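Sorting and Storage of Shared Materials in a Children's Activity Room
Student project report, Applied Design Studies
Submitted Jul 16, 2018
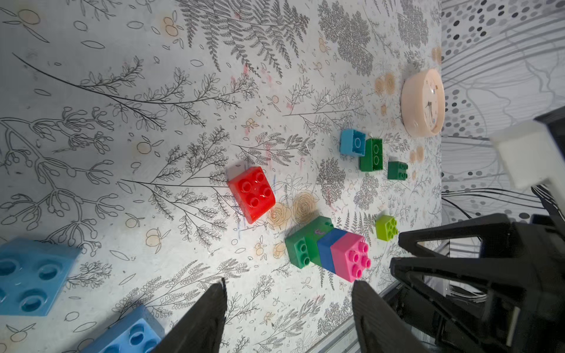
Figure 1. Plastic building blocks on a patterned tabletop.

1. Background

Many community centers keep one room for children's activities and use it for several groups during the week. The materials in such a room are shared. Blocks, puzzles, crayons, paper, scissors and board games are taken out by one group and put away by another, and the adults in charge are often different people. When there is no agreed place for things, the materials end up mixed, and time is lost at the start and the end of each session.

This project looked at storage in the activity room of the Guerreiro community center. The room was set up with open shelves along one wall and a closed cupboard by the door. The center had bought two storage systems at different times, one from Plidard and one from Vokex, and the boxes of one do not fit the rails of the other. The result was a mix of rail boxes, loose boxes and cardboard cartons.

The question for the project was: can cleanup time be made shorter by changing labels and box positions only, without buying new furniture?

2. Method

The work was done in two parts. In the first part I sat in on 8 sessions and timed the cleanup with a stopwatch. Timing started when the group leader asked the children to put things away and stopped when the tables were clear and the shelf doors could be closed. I also wrote down which boxes were opened more than once, which materials were put in the wrong place, and where people had to wait for each other.

In the second part I changed the storage and timed another 8 sessions in the same way. The same groups used the room and the sessions were the same length. I did not help with cleanup in either part. Group leaders were told what had been changed, but they were not told how long the cleanup had taken before.

At the end I gave the group leaders a short sheet with open questions. All of the sheets came back, though two were only partly filled in.

3. The room before the changes

The labels on the boxes were printed words in small type. Most of the children in the younger groups cannot read yet, so they asked an adult or guessed. Several labels were out of date. One box marked "beads" held jigsaw pieces, and the box marked "jigsaws" was used for scrap paper.

Building blocks were the largest group of materials and the slowest to put away. They were kept in two deep boxes on the top shelf. A child could not reach them, so an adult had to lift each box down and back up again. Deep boxes also made it hard to find a certain piece, and children tipped the whole box out to look for it.

The drawing supplies were easier. They were kept in flat trays at table height, and most of them went back to the right tray.

The average cleanup time in this part was 17 minutes. The groups that used blocks were always slower than the groups that did not.

4. Changes made

The building blocks were moved to the lowest shelf and divided among shallow Plidard boxes. I did not sort them by color. An early trial with color sorting took longer than leaving them mixed, and the children argued over pieces made of more than one color of block. Instead, large blocks and small blocks were kept apart.

Every box got a drawn label with the word under it in large type. The same drawing was put on the shelf where the box belongs. The labels were printed on plain paper and covered with clear tape. Board games and craft supplies for the older groups went to the top shelf. The Vokex boxes were kept in the cupboard for materials that only adults take out.

The budget was 200 dollars. Most of it was not needed. The shallow boxes were the only large cost, and the paper and tape came from the center's own office supplies.

5. Results

The average cleanup time after the changes was 11 minutes. The drop was larger in the younger groups. In the oldest group there was almost no change, and its leader wrote that the old system had worked well enough for them.

Fewer boxes were opened by mistake. The most common remaining problem was joined blocks. Children put whole towers in the boxes without taking them apart, and the shallow boxes then filled up quickly. One leader began asking for towers to be taken apart first, which helped but added time.

Some labels had started to peel at the corners by the last session.

6. Limits

The number of sessions was small. The second part took place later in the season, when the children knew the room better, and part of the improvement may come from that. I was in the room with a stopwatch, and people may have worked faster for that reason. I did not compare the results with another center.

7. Recommendations

Keep the drawn labels and replace the paper ones with Previx adhesive sheets or something similar that can be wiped. Add one more shallow box for large blocks. Buy future boxes in the same size as the Plidard rails. Check the labels against the contents each October, when the new groups start, and keep a spare set of the label drawings in the office.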